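Chapter 4
Folding, Stacking and Putting Away

Before you start this chapter you will need: one bath towel, one thick knitted item (a jumper or a blanket will do), a fitted sheet, and a bed or a large table to work on.

Folding is one of the oldest household skills we have, and one of the most satisfying! Give it a quarter of an hour and a heap of washing turns into something you can carry up the stairs in one go. In Chapter 3 we looked at washing and drying different fabrics. Now we come to the part that many people rush, which is a pity, as a badly folded cupboard undoes a good deal of careful laundering.

Every fabric has its own way of behaving. Cotton sheeting is thin and takes a crease very easily (leave it in the basket overnight and see). Terry towelling is made of small loops that trap air, so it bends in soft curves and will not hold a sharp edge however hard you press. Ribbed knitting stretches across the ribs far more than along them, and each extra fold adds a surprising amount of height. Once you have handled all three one after another you will start to feel the difference in your hands, and from then on you will hardly need to think about it.
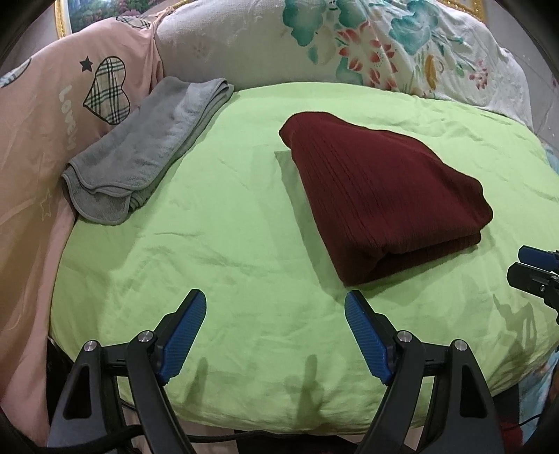
A bed makes a splendid folding surface. It is wide and it gives you room to keep finished things apart from the ones still waiting. Its one drawback is that it is soft, so a tall pile may lean. Keep your piles low, and turn the thick folded edges the same way each time you add something.

Two basic folds will see you through most of this chapter. The long fold brings one long side of the cloth over to meet the other, giving a strip that can be hung over a rail or rolled up. The block fold starts in the same way and then doubles the strip back on itself, once or twice, until you have a bundle that sits squarely on a shelf. Towels suit either. Heavy knitwear is happiest in a block, laid flat, and it should never be hung by the shoulders for long!

The fitted sheet gets a section to itself (4.3). Its elastic corners have defeated a great many tidy people, but there is a lovely trick to tucking them into one another, and it is well worth learning.

When we ran these lessons at the Anadcombe evening classes, the learners tried each fold 9 times before going on to the next. By the last few goes they were chatting away and barely looking down. Do try the same at home.

In this chapter you will learn to:
tell by touch which fold a fabric will take
make a long fold and a block fold
fold a fitted sheet flat
plan a shelf so that the things you use most are easiest to reach

Words to know: hem, rib, pile, terry, block fold

4.1 Getting to know your fabrics

Pick up your towel by two corners and let it hang.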